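Skaketti bench build, progress report no. 2
To: Vukden small projects fund
2021-10-12

Sorry for the gap, the last report went in August and a lot of it was out of date by the time you read it. Keeping this one to what got done, what got spent and what's next. Same headings as your form except where the form didn't fit.

Quick status
Both arms running. Both wrists swapped. Tissue pad work started. Controller box still ugly. Schedule slipped on the software side, caught up a bit on the mechanical side. Budget ok, one overrun, explained under Money.

Where it lives
Still the back bench at the Fülöp shared workshop. We moved one spot over in August when the laser cutter got its new extraction duct, so everything had to be unbolted, carried, bolted down again and squared up. Lost more time on that than I'd like. The new spot is better though, solid bench top, own power strip, and the door can be shut when people are sanding. Dust was a real problem in the old spot. The cable drives don't like it.

Mechanical
The instrument drives were the big job. Each arm holds a surplus wristed instrument and turns its drive disks from the back with small geared motors. First version used printed couplers, they wore out of round and you'd get slop in the jaws after a short session. Redid them in turned aluminum. Took two tries, the first set was cut from my own drawing with a wrong hole spacing on it, so that's my fault and my scrap.

Cable tension is now set with a proper spring gauge instead of by feel. Written down in the build log for each joint. Anybody who takes an instrument off has to redo the tension before running, there is a card taped to the bench about it.

Counterweight on the right arm still too heavy. It works, it just takes a while to settle after a fast move. New one is on the list.

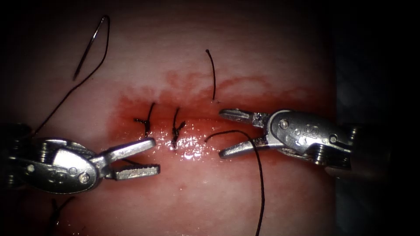

Suturing is where most of the bench hours went this period. Your last note asked when we would stop picking up rubber bands and pegs and do something closer to the plan, so, now. We run on a practice pad with a cut across it and stage blood on top, on purpose, because glossy wet-looking stuff is what throws the vision code off and we may as well meet that early. With two knots in, side by side, and both grippers empty and open facing each other over the cut, there are only a few centimeters between the tips, and that small gap is what decides most of how we drive it. Needle parked on the pad at the upper left so neither jaw has to carry it during thread handling. Collisions between the two wrists were the main worry going in. I put a soft stop in the control code that slows both arms when the tips get close, and it can be overridden with the pedal. Mostly we don't override it.

The knots themselves are driven by hand from the two controllers. I want to be clear on that as the word "robot" in the project title makes people think it is sewing by itself. It isn't, and it isn't meant to at this stage. What the software does is scale the hand motion down, filter the shake out and keep the arms from hitting each other. The automatic part in the plan is one short step only, the pull on the thread to a set tension, and that one is half written.

Software
Rewrote the motion loop. Old one ran everything in a single thread and the camera would stall it. Now the camera has its own process and the arms don't care if it drops out. Should of been done that way from the start.

Recording works. Joint positions, pedal state and video all go to disk with the same clock. We have 61 recorded sessions that I'd call usable, plus a pile that I wouldn't, mostly from before the clock fix. The bad ones are kept in a separate folder and labeled, not deleted.

Thread tracking is behind. Dark thread on a pale pad is fine. Dark thread over the red area is not so fine, and where it crosses a jaw the tracker jumps onto the metal edge and stays there. Tried a different threshold, helped in bright parts and made the dark corners worse. Plan is to fix the lighting first and then go back to it, no point tuning the code against bad light.

Filtance
This is the filter module we said we'd release on its own. It takes shaky hand input and gives out something the motors can follow. Cleaned up, has a readme, has tests. Still waiting on me to pick a license and write the install notes for people who don't have our exact motor boards. One other workshop has asked for it, which was nice. Not released yet, so the deliverable stays marked open on your sheet.

Lighting and camera
Single lamp over the middle at the moment. Good in the center, falls off hard towards the corners. Two side lights ordered. Camera mount is stiffer than before (steel angle, was wood), no more wobble when the arms reverse. Lens stays as is for now, a better one is out of reach this round.

Safety
Two emergency stops, one at each end of the bench, both cut motor power and not just the software. Tested after the move. Needles counted in and out every session and kept in a magnetic tin with a lid. Anyone helping out reads the bench sheet and signs it before touching the controllers. No injuries. One pinched finger during the cable work, no report needed but I'm putting it here anyway.

To be plain for your file, this is a bench project for learning and for publishing the build. Practice pads only. No clinical use, not now and not planned.

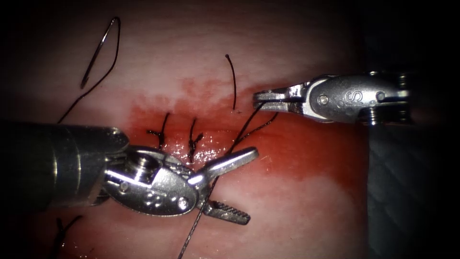 THREAD HANDLING

Milestone 3 on the original sheet. Splitting it in two as agreed by email.

3a, grip and hold. Done. The narrow closed jaws on the right arm hold the thread right at the tips, which with the old couplers was hopeless, it would creep out. The open left jaws can stay close by with the thread passing behind them. Took a lot of practice to get used to leaving one arm idle near the work. First habit everybody has is to pull it far back, and then they spend ages bringing it in again.

3b, set-tension pull. Not done. The motor current reading is too noisy to stand in for tension on its own. Options are a small load cell at the back of the instrument or smarter filtering. Load cell is cheap and I'd sooner do that. Will need a new bracket and the tension card redone for that arm.

Loose ends of thread left on the pad are a nuisance for the tracker too. Short pieces in the corner get picked up as the working thread. Added to the checklist: clear the offcuts before recording. Not always followed, me included.

Money
Spent to date: 2371 dollars. Bulk of it is motors, driver boards and aluminum stock. Practice pads and suture packs are the running cost and they go faster than I planned for. The overrun is on couplers, because of the scrapped set. Covered from the travel line, as we haven't traveled. Receipts scanned and in the shared folder, one missing for hardware store screws, will write it off if you can't take it.

Nothing extra being asked for this period. If the load cell route doesn't work out I may come back about moving money from the lens line.

What went wrong
Move took too long.
Coupler drawing error.
Clock drift in the early recordings, found late.
Motor board died, left arm, was a loose strand of wire across two terminals. All terminals have ferrules now.
Build log had a gap for a stretch in August when everything was in boxes. Filled in from memory after, so treat those pages with care.

What's next
Side lights in and camera settings locked.
Load cell bracket, left arm first.
Lighter counterweight, right arm.
Thread tracker retested with the new light.
Filtance license, install notes, out the door.
Open evening at Fülöp so the other members can try the controllers. They have been patient about the bench.
Build guide chapters on the couplers and cable tension. Drafts exist, drawings need redoing with the corect hole spacing.

Questions for Vukden
Do you want the raw recordings or just the sorted set? Raw is large and I'd have to mail a drive.
Is the split of milestone 3 going to show on your public page? If so please use the 3a and 3b wording, the old text says "automatic suturing" and it's misleading.
Can the final report be the build guide itself with a cover letter, or does it need to be on the form?

Reply to the project address is best, I check it most evenings.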